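Search this site Enter keywords Go

Luck at the Table: Dice in Family Games
Speaker notes, Villalobos Library game design evening, 27 Jan 2023

Posted in: Talks and Handouts | Tags: board games, dice, rules writing, playtesting

These are the notes I spoke from, tidied up a little. Where I skipped a part on the night I have left it in.

Opening

Start with the question from the sign-up sheet: "Is a game with dice in it a worse game?" Ask for a show of hands. Don't comment on the result yet.

Say what the talk covers. Family games, played at a kitchen table by people of different ages who want to finish before bedtime. War games and casino games are a different talk.

Say where I am coming from. I wrote the rules for Kestora and for most of Gustico, both published by Jikevia. Kestora uses dice on every turn. Gustico used dice for a long time and then didn't, and I will get to that.

What a roll does

A roll gives the player something to react to. Without it a turn can begin with a long silence while somebody looks at the board and works out every option. After a roll, most of those options are gone. The player has a four and needs to do something with a four.

Pause. This is the part people tend to write down.

A roll also gives the other players a reason to watch. They can't help with a decision going on in somebody else's head, but everyone can see a die land. In my test notes, the word that comes up most beside a roll is "ooh." Read out a couple from the Kestora notebook if there is time.

And a roll spreads the winning around. A nine-year-old playing a parent at a game with no luck in it will lose, and lose again the next night. Some children like that and will study. Most put the box back on the shelf.

Luck before and luck after

Draw the two arrows on the board.

Luck before the decision: you roll, then choose what to do with the number. Players call this kind of luck fair, even when the number is bad.

Luck after the decision: you choose to attack the castle, then roll to see if the attack worked. Players call this unfair, even when the odds were good and they knew them.

The math can be the same in both. The feeling isn't. If I had to keep one part of this talk, it would be this part.

Example from Kestora. In the first version you picked a path, then rolled to see if your boat made it. Testers argued with the dice. We changed the order so you roll first and then pick a path that your number can pay for. Same boards, same boats, same dice. The arguing mostly stopped. It also made the turn shorter, which I had not expected.

One die or two

With one die, every face is equally likely. A player has the same one in six chance of a six as of anything else. It feels wild, and for a short game that is fine.

With two dice added together, the middle totals come up far more often than the ends. Seven is the most common and two and twelve are the rarest. Players learn this by feel within a few games even if they could not explain it. They begin to plan on the middle and hope for the ends, and that gives them a bit of strategy without an extra page of rules.

Warn about small children here. Adding two dice is slow for a five-year-old. It is good practice, and some parents buy games for that reason, but the rest of the table is waiting. In Kestora we put out a junior rule: roll both, use the higher one, no adding.

Bad rolls

Ask the room: what is the worst thing a die can do to you in a game you own? Take answers. Expect "miss a turn." It always comes up.

My own rule is that the lowest number should still let you do something. It can be something small. A one might move you one space, or let you draw a card, or let you swap with a neighbor. A turn where nothing happens is a turn when a child leaves the table, and then you have to get them back.

In Kestora a one earns you a shell. Shells are worth little at the end, but they are nice to hold, and I have seen children happier with a one than with a five.

Let people talk to the person beside them. The question is: what would you give a player who has just rolled a one?

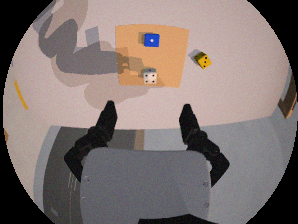
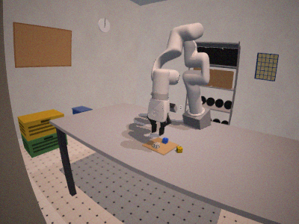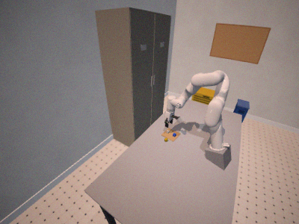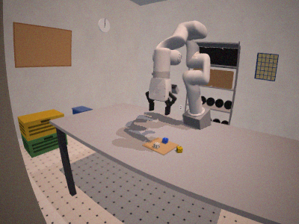
In the first of the four, the blue die has its one facing up.

Testing for luck

People ask how to tell if a game has too much luck in it. There are formulas, and I have never gotten much from them. I keep a notebook instead.

Over the time we worked on Kestora we logged 340 games. For each one we wrote down who won, who was in front at the halfway point, and whether anyone complained about the dice. The last column was the useful one. Complaints came in clusters, nearly all of them tied to one space on the board where a bad roll sent you back to the harbor. We took out the space.

Things to write down during a test:

- who is ahead halfway through, and whether that person wins
- what people say right after a roll, word for word if you can
- any time a player rolls before the last player has finished
- any time a player forgets it is their turn
- what they do with their hands while waiting

Don't explain the game during the test. Hand over the rules and sit back. It is hard to do and I still get it wrong.

If the halfway leader nearly always wins, the second half of your game is too long or there is too little luck in it. If the halfway leader wins no more than anyone else, the first half may not matter, and players will notice that before you do.

When to take the dice out

The Gustico story. It is a market game. You buy fruit and cheese and sell them on before they spoil. Dice set the prices each round.

The trouble was that players made a careful plan, the dice changed the prices, and the plan was gone. Luck after the decision, every round. We tried rolling earlier. We tried letting players pay to roll again. Both helped a little and both added rules.

In December, very late, we swapped the dice for a small deck of price cards. It was still random, but each card only came up once before the deck was shuffled, so a player who had seen three low prices for pears knew that a high one was on the way. Testers began to remember what had gone by and to talk about it. A game that had been taking too long came down to 20 minutes.

So if you find yourself adding rules to protect players from the dice, try cards. A die has no memory and a deck does. Some games need the memory.

The dice themselves

Short section. Skip if running over.

- Pips are easier than numerals for young children, and they read the same from every side of the table.
- Strong contrast between pip and face. Pale pips on a pale die look good in the shop and can't be read by lamplight.
- If color means something in the rules, give it a shape or a symbol as well, for players who don't see the colors apart.
- Give people somewhere to roll. A tray, a box lid, a folded towel. Fewer dice end up under the couch, and less gets knocked over on the board.
- Say in the rules what happens if a die lands leaning on something. Any answer will do so long as it is printed.

That last one gets a laugh from anyone who has played with a brother or sister.

Writing the roll into the rules

Put the roll at the start of the sentence. "Roll both dice. Move that many spaces." Avoid "the player should then proceed to roll." Short orders are easier to find again when people are arguing.

Use the same word each time. If it is "roll" on the first page, don't make it "throw" on the next one. Someone will decide they mean different things.

Show a sample turn with a bad roll in it. Most rule books show a good one, and then a family gets a bad one on the first turn and has nothing to look at.

Back to the question

Ask for hands again on whether dice make a game worse. Compare with the start if anyone remembers.

My answer is that it depends on where in the turn the roll comes and what the low numbers do. Then take questions until the library wants the chairs back. The Kestora junior rule is printed on the handout by the door, and there are spare copies of the test sheet under it.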